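# Two hundred goes at the same worktop

The people selling us household robots have settled on a comforting story about learning. You take an arm, somebody steers it through a job, the machine keeps what its cameras and joints recorded, and after enough of this it can do the job alone. Collect more, the story goes, and the rest will follow.

I spent an afternoon in June at a workshop in Patthorpe where the collecting is done, and I came away less sure than I went in. Two people took turns at the controls. They were patient and quick, and by the end of the week they expected to have 200 examples. All of them would come from one kitchen corner: the same dark marbled surface, the same flowered wall behind it.

My worry is what the machine picks up from that. A wrist camera takes in everything near the finger, daisies included, and the learning system has no reason to care less about a yellow bud than about the thing it is meant to grasp.
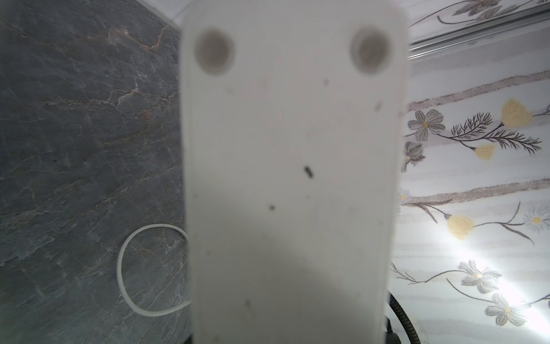 Junaid Rizvi thinks I'm fussing. Every collection has to begin somewhere, he told me, and a narrow set gathered carefully will teach you more than a broad one full of botched attempts. He would sooner have one kitchen done well than 9 done badly.

Fair enough, as far as it goes. But I asked when the second kitchen was coming and got a shrug. Wall coverings vary. So do glare, loose cables and the height of a worktop, and my mother's house in Grestimness has three kinds of tile in one room.

I'd like anyone quoting a success rate to say where the examples were gathered and where the test was run. If both answers are the same corner, I don't much mind how big the number is.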